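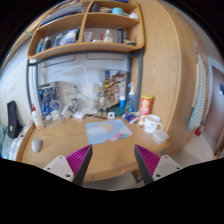 The usual advice on desk organisation starts with storage: buy trays, buy a riser, label a drawer. I think the order is wrong. A desk should be specified from the mouse pad outwards.

The pad marks the only area that is worked on all day. Everything else on the surface is either in use within the hour or is being stored, and storage belongs on a shelf or in a drawer. At Penholm we measured the clear strip on each side of the pad at 44 desks. Where it fell below 40 mm, people moved the pad and left the objects alone. The arm then works at an angle, and the chair follows.

Cables are the second fault. Adapters left along the rear edge take up depth, and depth is what a shallow desk lacks. Fix them under the top. A lamp base needs its own footprint and shouldn't stand among them.

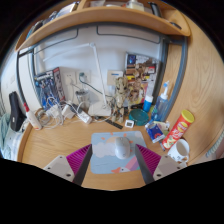

*Mouse on its pad; mug and crisps to the right.*

Dolores Pennington, in her Semple notes, argues that small items such as sanitiser, a timer and a ruler may stay out if they keep to the rear. I accept the timer. A bottle used twice a day can live on the shelf, and a ruler lies flat in any drawer.

Food is a separate question. A mug is reasonable on the side of the free hand. A tube of crisps is packaging, and it goes back to the kitchen when the lid goes on.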